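**Bin notes, thread**

1/ Swapped the parts bin at the Ellery bench this week. The old one had a lip that caught long blocks. The replacement is gray, open-topped, sloped on the sides, with a low front wall. Internal length is 832 mm.

2/ Stock for the trial is long narrow blocks in two colors, brick red and dark green. Same profile, same length. Color is only there so the log is readable afterward.

3/ Layout 12 has three red and three green. Two reds near the center almost touch at their upper ends and make a narrow V. One green is close to the left wall, nearly upright in plan view. The low red in the right corner is the one I'd watch, as it lies close to the front wall. 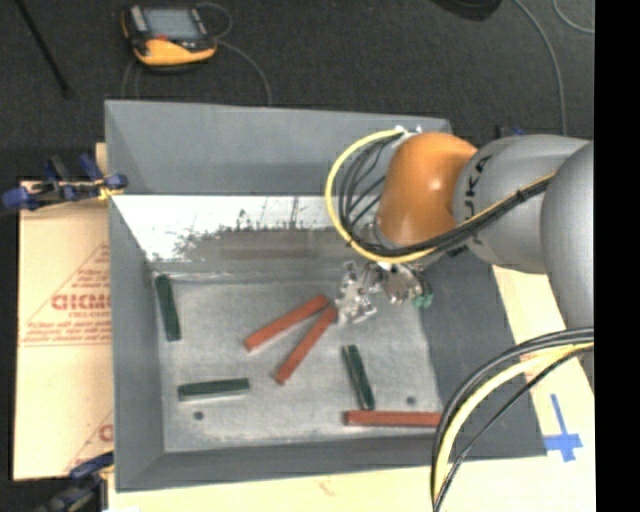

4/ Clearance. A block lying near a wall and nearly parallel to it leaves very little room on one side. Keith Hoani wants a 15-degree minimum angle to any wall in the layout sheet. I'd log the angle and leave the layouts alone.

5/ Floor finish. It's light gray and scuffed, with a slightly brushed texture. Dark green separates well from it. Red does too. I would not polish it - the shiny band on the back wall is already enough glare for one bin.

6/ Two small round holes in the floor. Narrower than a block, so nothing drops in. Leave them open.

7/ Layout sheet is at revision 607, on the Fluvix share. Columns: color, angle, nearest wall, contact yes/no. Aarne Hämäläinen has asked for block spacing as well. That goes in on Friday.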